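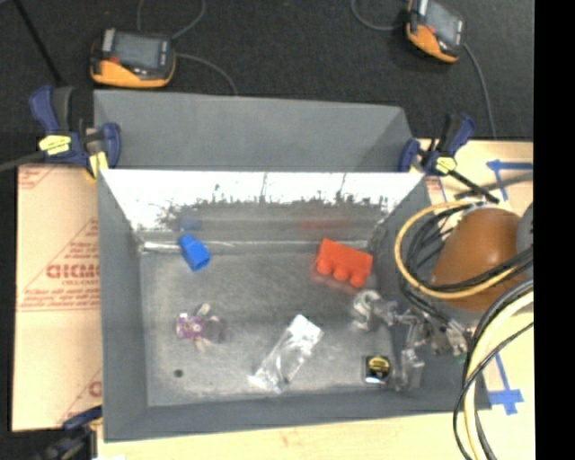 *Bin picking cell, metal bin, five objects, two-finger gripper coming in over the right wall.*

July 18, 2018

I have been going back and forth between two grippers on this arm since the spring, and I now have enough notes to write up. The short version is that the compliant one stays on. The long version is mostly about the walls of the bin.

## What was compared

Gripper A is a Jomum parallel jaw with flat pads. It is stiff, repeatable, and heavy for its stroke. Gripper B is the curved-finger design I have been building from the Lillwood linkage plans, with some changes to the knuckle spacing. It gives when it hits something. Both were run from the same controller with the same grasp planner. The only things I changed between runs were the tool offset, the payload setting, and the closing force limit.

The objects are whatever breaks the planner in a useful way. The red-orange building block is the easy one, with flat sides and good color. The blue block has a narrow end and a wide end, and the planner likes to go for the narrow end. The crumpled clear package is the hard one. The small black square with the yellow emblem is flat enough to be a test of fingertip geometry more than anything else.

Each gripper got 80 attempts on the full set, with objects re-scattered by hand after every clear.

## Results

Gripper A failed 22 times. Gripper B failed 19 times. On that count alone there is no case for either one, and I wouldn't argue with anybody who said the difference is noise.

The failures are different, though. I sorted them by what I had to do afterward:

- **Miss or slip.** The arm retries on its own. No intervention.
- **Protective stop.** Finger contacts the wall or floor, force limit trips, I have to acknowledge and jog clear.
- **Bad grasp, held.** Object is in the fingers but oriented so it can't be placed.

Most of A's failures were protective stops. B had five. The rest of B's were misses, nearly all on the clear package, and the arm sorted those out by itself on the second or third try. For a cell that I want to leave running while I do something else, stops are what matter.

## Why the walls matter

The bin walls slope inward, so an object against a wall leaves less room for the outer finger than the top opening suggests. The planner treats the bin as a box with vertical sides. I know this is wrong. Fixing it is on the list. With A, an approach near a corner puts a rigid pad into sheet metal. With B, the fingertip slides down the slope and usually ends up somewhere near where it was supposed to be.

The bin is held with bar clamps. Before I clamped it properly it could shift after a hard contact, and every grasp after that was off by the same amount until I re-registered. If you are seeing a slow decline in success rate over a session, check whether your bin has moved before you touch the calibration. The blue tape on the table gives me a quick visual reference for that.

## Depth data

The shiny back wall is a problem for the camera with either gripper. Glare along the upper part washes out, and the lower part acts like a mirror, so a brightly colored object gets a faint twin in the wall. The segmentation step has proposed grasps on the reflection of the red block more than once. I crop the point cloud just inside the wall now, which removes the twins and also removes anything real that is touching the wall. That trade has been acceptable so far.

The clear package returns almost no usable depth except at the end where it bunches up and goes whiter. Grasps aimed at that end do noticeably better. I have not added this as a rule because it would be a rule for one object.

## Cabling

Cable routing took longer than the gripper swap. The loops around the arm need enough slack for full wrist rotation, and slack cables want to hang over the bin. I have a set of Budmont hook-and-loop sleeves to try next. The current arrangement works as long as the wrist stays within half a turn.

## Still open

1. Give the planner the real wall angle.
2. Repeat the clear package runs with lower closing force on B.
3. Try the Van den Broek fingertip pads on A, to see if a softer pad gets rid of some of the stops.
4. Matte finish on the back wall. Probably October, when I have to take the bin out anyway.

Linkage files for B will go up once I have redrawn the second knuckle. The version I have on disk has the wrong pin diameter.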